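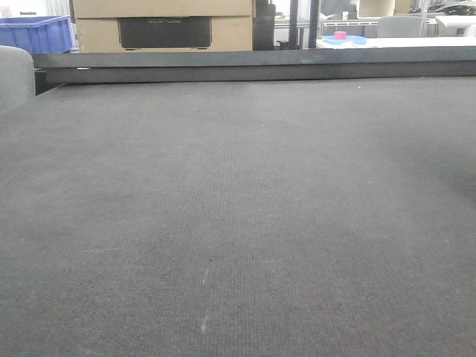 Gray top, finally clear. The blue crate and the tall box are next.

I gave myself 15 minutes to clear this thing and it took the whole evening, of course. Everything I own ends up on it! Mail, tape, the good scissors (found them!), a Clostano catalog from April that I kept meaning to read.

The fabric-like surface picks up every bit of fluff — there are still a few pale specks I can't seem to get off. Mylene swears by a damp sponge, so I'll try that tomorrow.

The cardboard behind it is a whole other project. I keep saving boxes in case I need to send something back, and I never do. Two of you asked about the light blue tray on the white table: it's staying, I love that color.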